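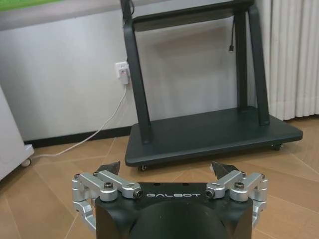 Riviere Rub-Down Lettering, White

Dry transfer letters for signs, cases, panels and model work. Each sheet holds 153 characters: capitals, numerals and basic punctuation. Sheets are sold in packs of 2, with a backing sheet and a plastic burnisher.

Sizes: small, medium, large
Colors: white, black, warm gray
Finish: matte

The letters stick to painted metal, smooth plastic, glass and sealed wood. They will not hold on raw wood, silicone or anything with a waxy surface. Clean the area with rubbing alcohol and let it dry before you start.
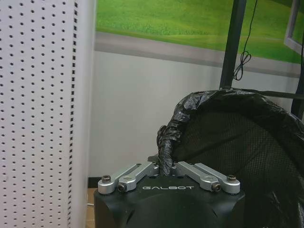

Spacing is set by eye, and most people place the letters too close together on their first sheet. Mark a pencil line, lay out the word on scrap paper, then measure the gaps. A short name in capitals can be spread quite wide, as with the white GALBOT on matte black, and it stays easy to read. Longer names need tighter gaps or a smaller size.

Rub each letter from the top down with light strokes. Lift the sheet slowly. If part of a letter stays behind, lay the sheet back down and go over it again. To remove a letter, press on a piece of masking tape and pull.

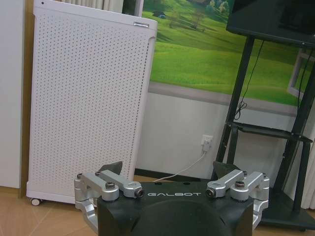 Once the word is finished, burnish it through the backing sheet and wait 60 minutes before adding a clear coat. Use a light first pass. Heavy solvent sprays can wrinkle the edges.

Unopened packs keep best flat and out of the sun. Orders placed by noon on Wednesday ship the same week. Returns are accepted on sealed packs only.

Questions about sizes or bulk orders: ask for Corinne Fitzsimmons at the Lotthorpe counter.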